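Progress report no. 2, Strickland touring project
To: Datar Arts Fund
From: Liis Rätsep, for Ditar Dance Theatre
2026-01-06

Sorry for the short form, we are in tech all week and I'm writing this between calls. Full budget sheet to follow seperately.

Where we are
Second stage of the work is done. The piece now runs 58 minutes, up from the 40 we showed you at the sharing. Still called Jukow. The opening solo has been cut back hard and the trio moved forward, which fixes the sag in the first half. Live percussion stays in. The recorded voices are mostly gone, kept only for the river section and the last few minutes.

Rehearsals
19 studio days used out of the block you funded. Lost a couple to a calf strain (Strickland cast, not the touring cast) and made them up on evenings. Everyone has been paid for the extra hours, at the agreed rate. Choreography locked except for the ending. We have two versions of the ending and will pick one after the first preview.
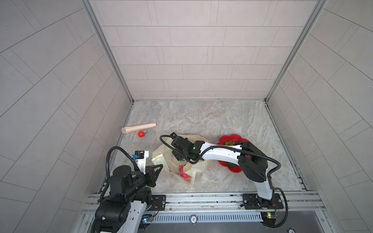 Tiled enclosure, marble-patterned floor, with the red ball and the peach-coloured cylinder.

Audience
Four work-in-progress showings at the Strickland hall, total attendance 794. Target was 700 so we're happy. Post-show talks ran long every night. Main comments: people wanted more of the drumming, and several older audience members found the program notes too small to read in the foyer light. New notes are at the printer, bigger type. Some 958 people on the mailing list now, mostly through the school matinee forms.

Schools
Matinee went well. The follow-up workshops less so, two of the schools had timetable clashes and dropped to a single session each. Rebooking for later in January. Teachers' pack is written, needs a proofread and a better section on the old dances, at the moment it's all about the new material.

Money
On budget overall. Travel under, venue hire over, the hall put its cleaning charge up without much notice. We'd like to move the travel saving across to venue hire, can you confirm by email that's OK? No change to the total.

Problems
Lighting designer only available for the first leg. Talking to a replacement, not signed yet. Freight quote for the drums is still outstanding, third time of asking.

Next
Previews, pick the ending, finish the teachers pack, sign lighting. Captioned performance still to be scheduled, the venue wants dates from us and we want dates from them.

Will phone re the venue hire question if I haven't heard.

Liis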